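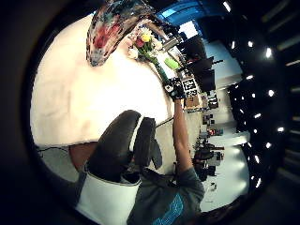 Page 31

March 3, 2018

Well, I went to the town hall meeting on policing after all, and I'm still wound up about it, so no early night for me! They held it in the gym at Partington Middle School (those bleachers, my poor back) and it was packed by 7. The police chief had slides. Lots of slides. Car break-ins are down since January, he said, and everybody on my side of the gym groaned out loud, me included, because my street has had three and one of them was my Corolla.

Then a woman from Trerkard Avenue got up and asked why the city can find money for new cameras downtown but can't fix 19 dead streetlights on her block. Big applause! The chief said lights are a public works matter. Public works wasn't there. Of course.

I did get my turn at the mic, and I was shaking like a leaf, but I asked whether the Sindow substation is going to close like the paper says. "No decision yet." I've heard that one before, about the Tarkis pool.

Came home, ate cold lasagna standing up, wrote half an email to my council member and deleted it. Too many capital letters. I'll try again tomorrow after church, and I want to call public works Monday about those lights.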